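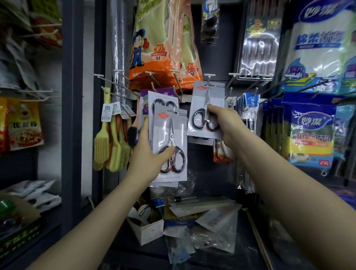 bunkerbabs
Right, regripping. I've got ten irons and wedges to do before the August medal at Vesdale and the pro shop wants silly money, so I'm doing it in the garage. Grips are Wieczorek cords, ordered last night. For cutting the old ones off I was going to use ordinary household scissors, the carded sort that hang on a pegboard next to the work gloves, silver handles or black, not fussed. Or do I really need a hook blade?

threeputt_891
Hook blade, every time. Scissors are fine on soft rubber but you'll be there till midnight with cord. Cut away from yourself and wear gloves.

lefty_irkville
Disagree with 891. I did my whole bag with scissors — snip down from the mouth of the grip and peel. On graphite I wouldn't let a hook blade anywhere near the shaft.

threeputt_891
Never marked a shaft yet, and I've done loads. Light pressure, that's all it is.

bunkerbabs
They're steel, so I suppose either would do? More worried about the tape now tbh. Is the Gremon double-sided stuff any good?

lefty_irkville
Bit thick for me. Get the old tape off with a hairdryer first, and don't be mean with the solvent or the grip sticks halfway down (ask me how I know!!)

wedge_and_a_pint
Just pay the pro. He's got to eat as well.

bunkerbabs
He's had 200 quid off me in lessons this year and I'm still slicing it, he's eating fine

Page 1 of 1 | Contact the moderators | © Irkville Golfers' Forum | Back to top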